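Quiénes somos

Gikitz es una empresa pequeña de Acuña. Enseñamos a robots a hacer trabajos de clasificación y de preparación de piezas, y lo hacemos guiándolos con las manos o por control remoto. Yo me llamo Babar Virk y soy el fundador. El español es mi tercera lengua y esta página la escribí yo mismo, así que pido paciencia con mis frases.

Antes de Gikitz trabajé en Treser, programando brazos para líneas de montaje. Allí cada cambio de pieza significaba otra vez escribir coordenadas. Aquí una persona mueve el brazo, el sistema guarda el movimiento, y después repetimos con las piezas en otras posiciones. Para una tarea nueva grabamos normalmente 60 demostraciones, y de ellas guardamos 40 para entrenar.

Cómo es una mesa de trabajo

Trabajamos mucho con material eléctrico: placas redondas, mazos de cables, componentes pequeños con sus hilos. Cada tipo va en su caja amarilla y la bandeja de acero queda en el centro, con papel blanco en el fondo. Los cables son lo más difícil, porque nunca caen dos veces de la misma forma. 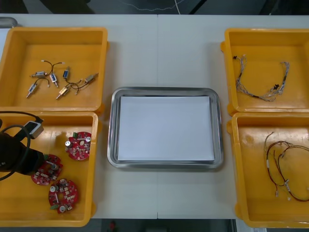 Con quién trabajamos

Nuestro primer cliente fue Skemness, que repara equipos eléctricos y nos pidió separar piezas recuperadas. Hoy somos 5 personas en el taller y en nuestro archivo hay 3381 demostraciones grabadas, todas revisadas por alguien del equipo.

También recibimos a estudiantes de formación técnica durante el mes de noviembre. No es necesario saber programar; en la primera mañana ya se sientan a guiar el brazo. Si usted tiene una tarea que quiere enseñar a un robot, puede enviarnos unas piezas de muestra y le contestamos con una propuesta por escrito.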